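Flikow、シミュレーションで把持動作の学習データを収集 小物3,000件超を年明けに公開へ

2018年12月24日(月)

ロボット向けソフトウェアを開発するFlikowは、家庭内の小物をつかむ動作の学習データ「Lurnasus」について、第1期分の収集をほぼ終えたと発表した。収録した動作は3,000件を超える。内容の点検を済ませたうえで、年明けに研究機関向けの配布を始める。

Lurnasusは、コンピューター上に再現した室内で二本指のグリッパーを動かし、その手元の映像と関節の角度、指の開き具合をまとめて記録したものである。実機は使っていない。操作は人が担当し、オペレーターが手持ちのコントローラーでアームを動かして、対象物に近づき、つかみ、指定の場所まで運ぶ。一連の動きを一件として保存し、学習用の手本にする。

収集は9月に始まった。作業にあたったのは社内外のオペレーター20人で、拠点はSkovdaleにある同社の開発室である。室内のモデルは提携先のMinhasが制作した。床や壁の材質、家具の配置、照明の向きを組み合わせて78通りの部屋を用意し、同じ小物でも部屋を変えて繰り返し記録している。家具の色や木目も部屋ごとに差し替えられる。

対象とする小物は、細長いもの、薄いもの、先の尖ったものを多めに選んだ。箱や缶のような単純な形は既存のデータにも多く、同社は今回の収集では優先度を下げたという。収集の責任者を務めるラフィア・ユサフザイ氏(Rafia Yousafzai)は、「細い道具は、指をどの向きで差し入れるかによって結果が大きく変わる。迷って角度を直す動きも含めて残すようにした」と説明する。

記録の方法も途中で見直した。当初は、つかみ損ねた動作をその場で破棄していた。10月からは失敗した分にも印を付けて保存し、成功例とは別の区分に入れている。現在、失敗の区分には700件が登録されている。第1期の公開分に含めるのは成功例のみで、失敗の区分は利用条件を別に定めてから配布する予定である。

視点の扱いについても変更があった。固定の視点から部屋全体を収めた映像に加え、グリッパーの手元に置いた仮想カメラの映像を標準で付けることにした。手元の視点はアームの動きにつれて大きく傾くため、床や壁が斜めに映る場面が多い。同社は傾きを補正せず、記録時の映像をそのまま収録する。補正が必要な利用者のために、各時点のカメラの姿勢を数値で添付する。

点検作業では、映像と関節の記録にずれがないか、動作の開始と終了の位置が正しく切り出されているかを一件ずつ確認している。物体同士が不自然にめり込んだ記録や、操作の途中で通信が途切れた記録は除外の対象となる。点検は二人一組で行い、判断が分かれたものはユサフザイ氏の班が再生して決める。年内の作業は28日までで、残りは年明けに持ち越す。

配布の申し込みは、同社のウェブサイトで受け付ける。大学と公的な研究機関は無償で、企業の利用には個別の契約が必要となる。データには映像と数値の記録のほか、各動作に対応する短い指示文が日本語と英語で付く。指示文は操作の前にオペレーターに示したもので、「棚の脇の道具を取る」といった一文程度の長さである。表記の揺れは統一せず、原文のまま収める。

第2期では、扉や引き出しの開閉など、家具に触れる動作を加える。両手を使う作業については操作装置の準備が整っておらず、開始時期は決まっていない。Minhasは第2期に向けて、台所と洗面所のモデルを新たに制作している。

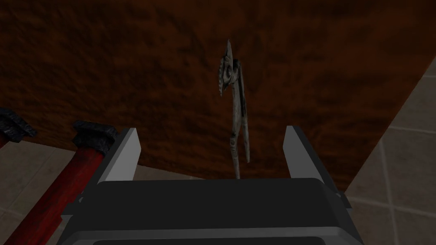
シミュレーション内のグリッパーと、灰色の細長い金属製の物体

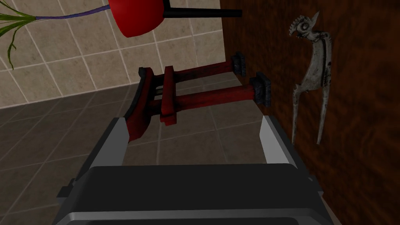

Lurnasusのデータだけで、実機のロボットを動かせるようになるのか。

Flikowによると、シミュレーションのデータのみで学習したモデルを実機にそのまま載せることは想定していない。指先の摩擦や物の重さには実物との差が残るため、利用者が自分の機体で集めた少量の記録を加え、追加の学習を行う使い方を勧めている。同社も来年、実機での追加学習の手順書を公開する計画で、対象とする機種は現在選定中である。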